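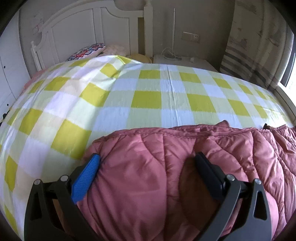 Chapter 7
Soft Goods, Hard Problems

After working through this chapter you should be able to explain why cloth is harder to handle than rigid parts, tell a demonstration apart from a capability, and estimate whether a given chore is within reach of a machine you could buy.

7.1 The jacket test

Every few years somebody announces that the laundry is over. A machine is wheeled onto a stage, a shirt is placed in front of it by a person who has obviously practiced placing it, and the machine folds the shirt. There is applause. The people applauding go home and fold their own shirts.

In Chapter 6 we looked at the bin-picking line at Entwistle, where a pair of fixed arms sorts up to 2,000 molded caps in a shift and seldom drops one. A cap is a very agreeable object. It has one shape, and it keeps that shape when you pick it up. You can measure it in July and rely on the measurement in the fall. Most of what was said about grasping in Chapters 3 through 6 quietly assumed that the thing in the jaws would behave like a cap.

Now consider a quilted jacket on an unmade bed. It has no fixed outline. Pull on a cuff and the shoulder moves, or the sleeve stretches out and the shoulder stays exactly where it was, depending on what is trapped under what. The fabric is slippery, so a light grip slides off, and it is padded, so a firm grip closes on a good deal of air before it closes on jacket. Underneath there may be a second layer of cloth, such as a sheet, which a hopeful pair of fingers will collect along with the first. A ten-year-old handles all this while complaining about it.

The usual advice is to break the chore into stages: find an edge, separate the layers, spread the garment flat, then fold. Folding gets the publicity. Spreading is where the trouble lies, and a good many published results begin with the garment already spread. 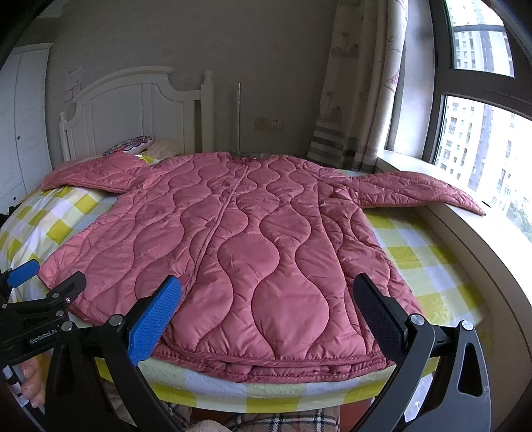 Omura, reading a draft of this section, objected that spreading is half solved already: give the machine a wide table, a plain background and one type of garment, and it will manage all day.

We agree, and would add only that few bedrooms are furnished that way. The Trirum folding cell, discussed in Section 7.4, needs exactly those conditions, and within them it is a respectable piece of equipment. The hotel laundry at Skircombe ran one on bath towels and was pleased with it. Then it was offered robes, which have belts.

7.2 What counts as "can"

When someone says a machine can do a chore, ask what was done for it in advance. Who carried the item over? Who turned the sleeves right side out? Who put it away afterward — and was that person counted in the labor savings? A dishwasher passes this test reasonably well, since we have all agreed to do the loading and not mention it. A jacket folder may pass one day on the same terms.

For the rest of the chapter we use 2 measures. The first is the share of attempts finished without human help. The second is the number of different items that can be swapped in before the first measure collapses. Advertising is generally about the first. Your closet is a matter of the second.

Before you go on, take a padded jacket, drop it on a bed, and lay it out flat using only the thumb and forefinger of each hand. Write down every move, including the ones you had to undo. Keep the list, as you will need it for the planning problem in Section 7.3.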